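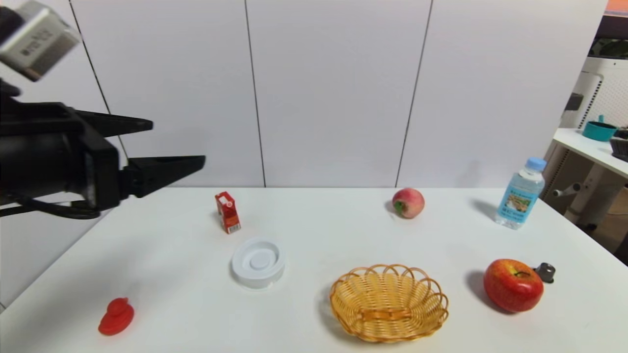 Gatchalian cell, table set for pick checks. Gripper open, empty, cable loop below the body.

May 27, 2019

Gatchalian cell, gripper and wrist camera service. Continues the page on finger closing drift.

State at start

Controller up, no faults latched. Fault log had the same entry as last week, "close position not reached", in clusters and then nothing for long stretches. Count since the last log clear is over 161. The entries come on small objects as well as large ones, so I stopped looking at grip width as the cause. All of them are from moves with the wrist rolled toward the wall. With the wrist level, none.

The gripper is the Norkden two-finger unit with the black tapered fingers. Arm controller is the Vanutside box, firmware untouched since January. I am leaving it that way until the mechanical side is ruled out.

Cable

The cable loop under the gripper body was my first suspect. At full roll toward the wall the loop tightened and pulled on the connector. I could see the connector body shift in its seat when I rolled the wrist by hand with the drives off. Moved the first tie point back along the forearm by one hole and let the slack go into the loop. The loop now hangs lower than I would like. It clears the table at normal pick height, but if anyone lowers the approach height they need to check it again. Do not use a hard tie at the gripper end. The old one had left a groove in the jacket, not through to the shield.

Opened the connector. Two pins dull, the rest clean. Cleaned all of them, reseated, tightened the collar by hand. Continuity was good with the wrist level and good through the full roll, both directions, flexing the cable by hand at the exit. Before cleaning I had a dropout on one of the encoder lines at the end of the roll. I cannot separate the effect of the pins from the effect of the tie point, having done both before retesting. Should have done one at a time.

Spare cable is a Sundport assembly and is in the second drawer. Its connector shell is a little longer than the original. Test fit it before you trust it, I only held it up against the mount.

Fingers

Both fingers off, wiped, back on. The screws on the lower finger were under torque, one of them loose enough to turn with the short end of the key. Thread locker had been used at some point and had gone to powder. Cleaned out the threads, fresh medium-strength locker, left overnight value alone and only ran light moves for the rest of the day. No heavy grips until tomorrow.

Checked finger alignment with the thin card method: close on the card near the tips, pull, move toward the base, pull again. Tips held, base held, middle slipped a little. Swapped in a new card and got the same result. The middle section of the pad is worn. It is still usable for everything on the table today, but it goes on the list.

Ran the close reference again from the controller menu. The old reference was off by 19 counts. The reference routine has to be started with the fingers fully open. If they are part closed it accepts the start command, runs, and stores a bad value without a warning. I lost some time to this last winter and it is still not in the setup sheet. Adding it now.

Wrist camera

The camera module on its bracket above the gripper had play in it. Small, but enough to see if you held the body and rocked it. The bracket screw nearest the arm was tight and the other one was not. Snugged both. Marked the heads with paint pen so that movement will show.

After that the hand-eye calibration is not valid and had to be redone. Procedure as before: board flat on the table, poses spread over the whole reach, drop any pose where the board is partly out of view. I used 60 poses. Residual came out lower than the stored calibration, and I saved it under a new name. The old file is still there. Please do not delete it until the pick checks have been repeated by somebody else.

One thing to watch: poses close to the wall panel gave worse corner detection. The panel is smooth white and so is the tabletop, and exposure hunts when the module sees mostly white. I fixed the exposure for the calibration run and put it back to automatic afterward. A fixed exposure for normal running might be better, but the lights in the cell would have to stay as they are, and people do move them.

Pick checks

Used the usual mixed set with plenty of space between items. Speed low, wrist roll forced toward the wall on half of the approaches to provoke the fault.

Drink carton: good. Approach on the narrow sides. Watch the grip force setting here, it crushes before the force limit trips if the setting is left at default.

Peach: good with low force. It rolls if the first contact is off center, so the centering move matters more than the grip. Any leftover error in the calibration shows up here first.

Apple: good once the approach was raised. It is wide for this gripper. On the first approach the lower finger touched before the close command. I raised the start height and had no further contact. A small black and metallic part was next to the apple, which spoils the segmentation on that side. Separate them in the next layout.

Water bottle: poor detection, as always. The label is found, the clear shoulder and base are not. Estimated center lands high. Grasp on the label area works. I am using the label as the target and ignoring the full outline. If the bottle goes in with the label turned or with a different label, this needs a new check.

Round white container: the worst of the set. White on a white table, and depth is the only thing that helps. Detection found it on some passes and lost it on others with nothing moved. When it was found, the rim grasp held. I would not count this one against the gripper.

Red lid: picked by the knob. Needs the fingers nearly parallel to the table normal. With the worn middle pad the contact has to be at the tips. Missed when the approach was tilted, as expected.

Basket: one finger inside, one outside, on the rim. The looped edge catches a fingertip on release. Added a short opening pause before the retract and it let go cleanly after that. The pause is in the basket routine only.

Results on the fault

No new "close position not reached" entries on any pick above, rolled or level. That is one afternoon at low speed, so I am not closing the item. Earlier gaps in the log were longer than this. It needs a run at working speed with the wrist rolled, and someone should read the log after it before clearing anything.

Leave the encoder line trace running. It writes to the cell disk and not to the shared one. The file grows slowly enough that it can stay on through the week.

Table and surroundings

Table feet checked, one was off the floor at the wall end. Turned it down until the table stopped rocking. Table height relative to the arm base changed slightly at that corner, so the table plane was measured again after the foot was set and before calibration. If the table gets bumped or moved, redo the plane. The plane file and the calibration file are separate and loading one does not load the other.

The seams between the wall panels still come through as false edges at low exposure. Mask updated to cover them. The side bench is outside the mask and outside the work volume. Keep it that way, the limits on that side are tight.

Parts and follow-up

Finger pads: order a set, Norkden. The stock bin has 4 left but they are the older thickness and would need a new close reference.

Thread locker: nearly out.

Setup sheet: add the fully open condition for the close reference, add the new tie point position, add the note on separate plane and calibration files.

Vanutside firmware: no change. Revisit only if the fault comes back with the cable in its present position.

Next session: full-speed roll test first, before touching anything else. Then check the paint marks on the camera bracket and the screws on the lower finger. If the marks have moved, stop and fix the bracket before running more picks, as any numbers taken after that are no use.

Cell left powered down, wrist level, fingers open.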